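Introducing a Robot Arm to Kitchen Staff: A Guide for Site Supervisors
Dirkine Catering Services, Workplace Automation Office

Dirkine operates 14 staff kitchens. Beginning in December, each will receive one robot arm for counter work: picking up utensils, moving cups and condiments, and returning small items to their places. This guide sets out how supervisors should prepare a kitchen team for the change. It assumes that the Skana rehearsal software has been installed on the office computer and that the site agreement has been posted.

Before you begin

Read the site agreement in full. It states that no position will be removed on account of the arm, that hours will remain as scheduled, and that any change in duties must be discussed with the employee concerned before it takes effect. Supervisors should be able to answer questions on each of these points without referring staff elsewhere.

Step 1. List the counter tasks

Ask each member of the team to write down the small handling tasks that fill a shift. Include those that are rarely written into a job description, such as setting a pepper grinder back in its place or clearing a tool left by maintenance. Mark each task as one to be given to the arm, kept by staff, or shared. Tasks involving knives, hot liquids or direct service to customers are kept by staff at all sites.

Step 2. Rehearse the layout in simulation

Open the kitchen model in Skana and place on the counter the kinds of items the team has listed. Mixed counters make better rehearsals than tidy ones. The model should hold food, tableware and at least one object that does not belong in a kitchen, so that the team can agree on who deals with it. The arm's base stands beside the island, and staff should consider from which side they would normally approach.

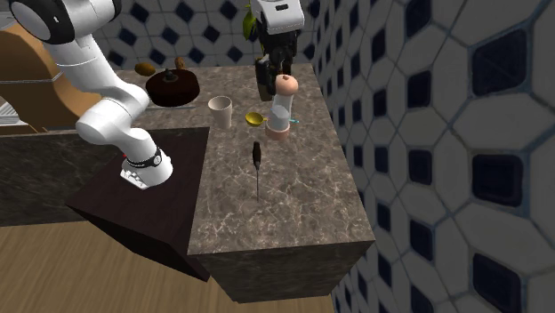
Step 3. Run the rehearsals with the team present

Schedule rehearsals during paid time, in groups small enough for everyone to see the monitor. A site must complete 100 rehearsal runs before the arm is switched on, and at least 13 of these must be observed by the employees who will work next to it. Any employee may stop a run and ask for it to be repeated. Record the request in the log, together with the outcome.

Step 4. Review the close view

Skana also provides a view from near the gripper. Use it to discuss handles. A ladle and a grinder present very different shapes to two rigid fingers, and utensils lying close together leave little room between them. Teams at the Amissah site used this view to decide where the ladles would be kept and which tools should be stored apart. Their layout has since been adopted at two other kitchens.
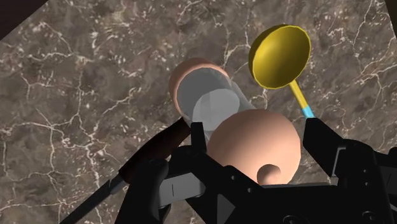
One employee at the Amissah site reported that the rehearsals had changed her view of the project, as she had expected to be told where to stand and was asked instead where the ladles should go. She added that she still wanted a written answer on who resets the arm during the lunch period.

Step 5. Assign the new duties

Each shift requires one attendant, who starts the arm, stops it and keeps the log. The duty rotates and carries the attendant allowance. It may not be added to the work of the person at the register. Resets during lunch are the responsibility of the attendant on shift, and the name must be posted by 10 a.m.

Step 6. Hold a review

Meet with the team after the first month of operation. Bring the log and the original task list, and move tasks between columns where the team asks for it. Send the revised list to the Workplace Automation Office, which will update the kitchen model accordingly.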